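Session 8 notes: who shows up in "People you may know"?

Okay, picking up where we ran out of time last session. We'd gotten as far as the follow graph and I'd promised to explain why the suggestions box on a social app is so often weird. These notes cover that, plus the stuff you need for the homework.

Quick refresher. A follow graph has an arrow from me to you if I follow you. It doesn't have to go both ways (a friend graph does, and that makes the math nicer and the product duller, in my opinion). When a brand new person signs up there are no arrows at all, and that's the cold start problem. You can't recommend friends of friends to somebody with no friends yet.

There are a few ways apps get around this. The oldest one is the contact upload: you hand over your address book, the app matches phone numbers and emails. It works really well and it's also where most of the privacy trouble comes from, because the people in my address book never agreed to anything. Another way is to ask for interests at signup. I'm a bit of a skeptic here – people tap whatever gets them through the screen fastest. And then there's the popular list, where everybody gets shown the same big accounts.

Our running case is Pokero, the hobby network from the reading. They started out with the popular list and nothing else. New users were shown 24 accounts and could follow all of them with one tap, so of course they did! Go look at the graph on page 14 of the packet. See those few giant hubs with everyone hanging off them? Those are the signup accounts. Once that has happened, friends of friends is nearly useless, since any two users have the same hubs in common and the score can't tell them apart.

The fix is to make a shared neighbor count for less when that neighbor is huge. If you and I both follow an account with a handful of followers, that says a lot. If we both follow the biggest account on the site, it says we both have the app. So you divide by the log of the neighbor's follower count before adding things up. You'll see this called Adamic-Adar in the textbook. Please use the log and don't divide by the plain count, which punishes medium accounts too hard (I got several of those last October and they were painful to grade).

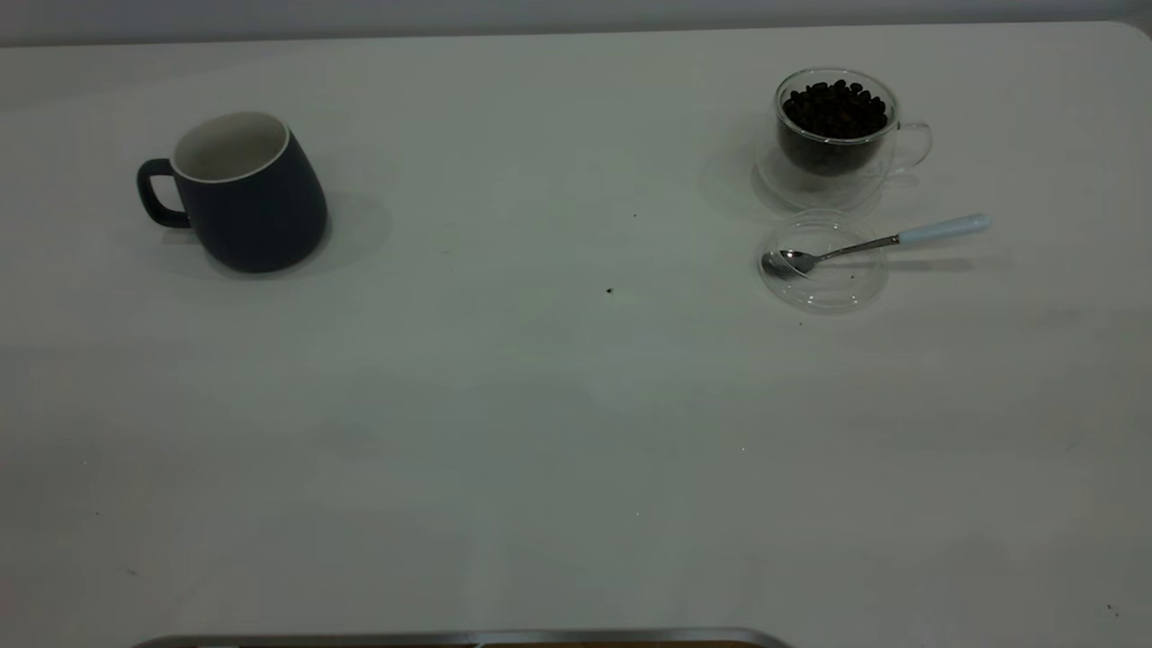 Yaa Amoah asked whether the log really fixes anything, or whether it only hides the hubs from the score while they still fill up everyone's feed. She also wanted to know why Pokero didn't just take away the follow-all button.

Both fair, and I'd say yes to the first one. Scoring and feed ranking are separate systems, and we don't get to feeds until the Drillon reading. On the button, the growth team liked it because new accounts with full feeds came back the next day. Kristóf Pálfi's group is presenting on that tradeoff, so save your questions for them.

Homework: take the small graph file, work out the top 2 suggestions for each user with plain shared neighbors, then do it again with the log version. Write a paragraph on which users changed and why. Skip anyone the user already follows – that one bites somebody every year. Work in pairs if you like, one write-up per pair, both names on it. It's due at 8 a.m. before our next meeting.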